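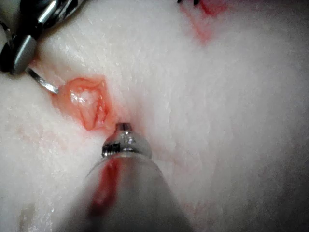
Progress report to the Filtora small projects fund
Practice tissue for the Lutville skills lab
Written by Ha-rang Cha, covering the months up to the end of January

Hello again, and thank you for the kind note after the last report. You asked for more on what we learned and less on what we bought, so I've moved the money to the end and started with the tissue itself, which is what I'd rather talk about anyway.

Quick recap for anyone new on your side. The grant pays for the practice material at the Lutville skills lab: the stuff people learn to cut, hold back, dissect and stitch on. We use two kinds. One is animal tissue from the meat trade, mostly pork belly and chicken thigh with the skin and fat left on. The other is molded tissue, which we buy from Borton or pour ourselves. We said we'd find out which of the two is good for what, make the surface behave more like the real thing, and write it all down so another lab could copy us. Two of those are going well. The writing down is behind, and I'll get to that.

The surface

I didn't expect to spend most of the fall thinking about moisture, but I did! A pad straight out of the packet is too dry and grabs at everything. A pad that's been sitting in a tray of water is so slick that you can't hold a fold of it for more than a second. What we want is in between, with a light film and no puddles in the creases.

We tried a spray bottle first (cheap, fast, uneven). Then we tried laying damp gauze over the top and lifting it off right before the session, and that's what we do now. Plain saline, gauze on while people are washing up and getting their gloves, gauze off when they sit down. We re-wet between turns. Seul-gi Baek worked out that if you fold the gauze double over the thicker fatty parts and leave it single at the edges, the whole piece comes out much more even, and she's right, and it costs nothing.

The animal tissue has its own version of this. Fat goes waxy when it's cold and soft when it's been out too long, and how it feels under a hook at 9 in the morning is a long way from how it feels at noon. We now take each piece out in its own covered tray and start the clock from there. If a piece has gone soft it's retired, even if nobody has touched it. I know that sounds wasteful. I'd still do it, since a beginner who practices on mush learns to press too lightly on everything after that.

The patches

Most of our exercises come down to a target and what's around it. There's a wide pale area, and somewhere in it there's a spot you need to get to, free up or hold the edge of, without chewing up the neighborhood. For months our targets were drawn on with a marker, and everybody treated them like a drawing. They'd cut to the line. Real edges don't work that way, and our instructors kept telling me so (politely, then less politely).

So we started making raised ones. On the molded pads, that means a softer, darker batch spooned into a shallow hollow before the top layer has fully set, so it lumps up and folds a little and the color bleeds out at the sides. The first tries looked like jam on a dinner plate. We got better. What helped was giving up on a clean border all the way around and letting one side fade while the other stays sharp. Trainees then have to decide where the edge is, and two people sitting side by side will often decide differently, which makes for a much better talk afterward than "you went over the line."

On animal tissue we open a small area through to what's underneath and leave it uneven on purpose. It's quick and every one is different. Instructors like that. I like it a bit less when I'm trying to compare one person's work with another's, and I haven't found a way around it yet.

Color

Red was a headache. The stain we started with, a powder called Um, gives a lovely deep color and then goes everywhere: gloves, trays, the grout behind the sink. On pads it soaks in and spreads, so a neat patch in the morning was a big pink cloud by lunch. I'd more or less given up on it when Seul-gi suggested we stop fighting the spread and use it. A bit of pink halo and a streak or two running off to one side look a lot more like tissue that somebody has been working on. We mix it weaker now and put it on in two goes, once early so it has time to travel and once right at the end for the stronger color in the middle.

We still haven't solved the grout. Please don't visit and look behind the sink.

Creases and give

A flat pad is a lie, or that's how one of our instructors put it. Tissue dips and bulges, and half the skill is in dealing with that. We now lay the pads over a folded towel in a plastic wrap sleeve, pushed into a low ridge on one side, and let the other side sag. That gives you a shallow crease and a bulge to work around. It changes the light as well, because the far side of a bulge goes dark and people have to slow down and move the lamp or move themselves. I had put "better lighting" on my wish list for next year and I've now taken it off. Some shadow turns out to be useful, and the instructors would like to keep it.

Holding back the edge

The exercise that has improved the most is the simple one: bring a hook or retractor up beside the target, set it down on the pale side, and draw the edge back without tearing. On the old dry pads, people yanked. The pad stuck, then it let go all at once, and we'd get a rip right across the patch. With the damp surface and the softer patches, the tissue moves before it tears, and you can see it happening and ease off.

We started logging tears when the new pads came in. In the period covered here we ran 63 sessions and used 485 pieces of tissue, molded and animal together. On 89 of those the edge tore badly enough that we had to throw the piece out before the person had finished. I don't have a proper "before" figure to set next to that — we weren't keeping one, and I'm not going to make one up from memory. It's our starting line, and the next report will have something to compare it with.

What I can tell you is where the tears are. Most of them are at the sharper side of the patch and hardly any are on the faded side. We think the color is leading people to pull hardest where the border looks clearest. It might also just be that our softer mix is thinnest there. I'd like to pour a set with the sharp side made thicker and see.

What hasn't gone well

The handbook. We promised you a draft by now and what exists is a folder of photos, a recipe sheet with three people's handwriting on it, and a long email I sent to myself. The recipes are the hard part. "Pour when it looks like pudding" makes sense if you've stood next to me and almost none if you haven't. Seul-gi has started timing and weighing everything, and I've promised to stop adjusting batches by eye while she's doing it. I'd like to move the draft to the next reporting period, and I'm asking for your okay on that.

Storage is the other one. Poured pads keep fine in a sealed tub for a while, then sweat and go tacky, and we've lost two whole tubs that way. We first blamed the lids. Now I suspect we were packing them before they'd finished setting. New rule: they sit overnight on a rack with a cloth over them, no exceptions, even if there's a morning session and we're short.

And Borton changed their top layer partway through the fall without saying anything. The new one is a bit shinier and a bit tougher. It isn't bad! It just meant that everything we'd learned about how wet to keep it was slightly off, and we had to go back and redo it. I've asked them to warn us next time and they said they would.

Money

We're under on bought pads, since more of ours are poured in house now, and over on saline, gauze and gloves. The two nearly cancel out. I'd like to move what's left in the pad line over to consumables, and the form for that is attached separately with the receipts. The only new purchase of any size was a set of 8 shallow molds, which came out of the equipment line as planned. No other changes.

Next few months

First job is the thicker-edge batch, with the tear log kept the same way so the numbers can be compared. After that I want to try a layered pad, with a thin skin over a fatty layer over something firmer, so there's more to find once you get down through the top. We've poured one and it peeled apart like a cheap sandwich, so there's work to do.

Seul-gi is going to run a morning for the instructors where they make the pads themselves. They have strong opinions about our pads and I think they'll have different ones after an hour with the Um powder. Wear old shoes.

Two things I need back from you, when you get a chance: a yes or no on moving the handbook draft, and a yes or no on the consumables. If it's easier to talk, I'm at my desk most afternoons after 3.

Thanks again,
Ha-rang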